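Marín Court Laundry Room: Frequently Asked Questions

Last revised in July, after the business with the duvet.

Who can use the laundry room?

Anyone who lives at Marín Court, plus overnight guests if you are feeling generous with your tokens. Your cousin who lives across town and has discovered our prices is not an overnight guest. We have met your cousin.

When is it open?

From seven in the morning until ten at night. A cycle started at 9.45 pm will finish in the dark, and the door will be locked with your trousers on the wrong side of it until morning. The lock is on a timer and can't be reasoned with.

How do I book?

On the sheet by the door, in pen, with your flat number. Slots are 2 hours long. You may hold up to 3 a week. Pencil bookings have a way of moving about, so we ignore them.

What if the person before me hasn't collected their things?

Wait ten minutes. After that you may put their washing in one of the Fladance baskets on the shelf. Please don't fold it. One resident did this as a kindness and the owner of the pyjamas has taken the stairs ever since.

How do I pay?

Tokens come from the office, Monday mornings only. The machines don't take coins, although several people have established that coins will fit.

Can I wash a duvet?

A single, yes. A double, no. A double that has been "squashed down a bit" is still a double. It goes in dry and looks perfectly reasonable, then takes on water and becomes a sort of drowned sheep. Arnel, the launderette on the corner, has a machine built for the purpose.

Why do my clothes smell worse coming out than going in?

Usually too much powder and too many cool washes. Half the dose on the packet is plenty for an ordinary load. Run something at 60 now and again, towels for preference. Then wipe round the rubber seal with a dry cloth, getting into the fold, where you will find grey slime, a hair grip and possibly a sock you had given up on.

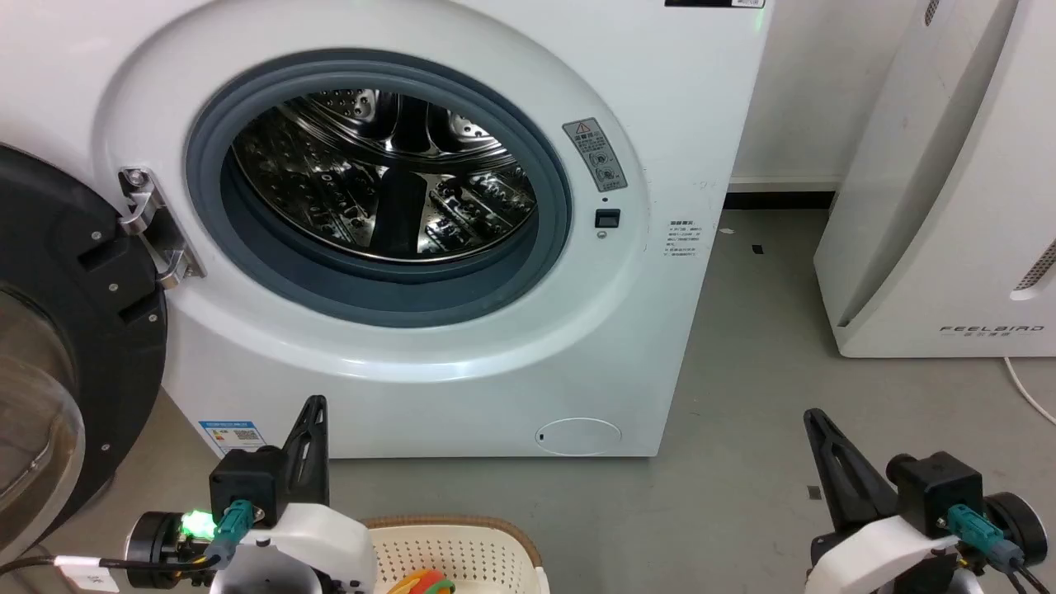

Sérgio Amaral wrote in to say that all this is very well, but he has wiped the seal after every wash for a year and still gets a whiff of pond, and could we please tell people to leave the door open afterwards. We could, and we are. Leave it ajar when you've finished. He would also like the powder drawer left open, and we have no quarrel with that either.

Which powder should I use?

Whatever you like. We keep a tub of Esis in the cupboard for emergencies, meaning you have run out and the shop is shut. It doesn't mean you have run out since April.

The machine has stopped and won't give my clothes back. What now?

Give it a few minutes. The lock takes its time after a cycle. If it is still sulking after that, ring extension 764 and leave your flat number. Pulling harder has been tried, and a new handle costs more than whatever you've got in there.

Can I dye things?

No.

Not even black?

Especially not black. Flat 9's christening gown is now a matter of record.

I've lost a sock.

There is a box under the window. At the last sort-out it seemed to hold 500 of them, all left feet. Take what you like. Anything still there at the end of the month goes for dusters.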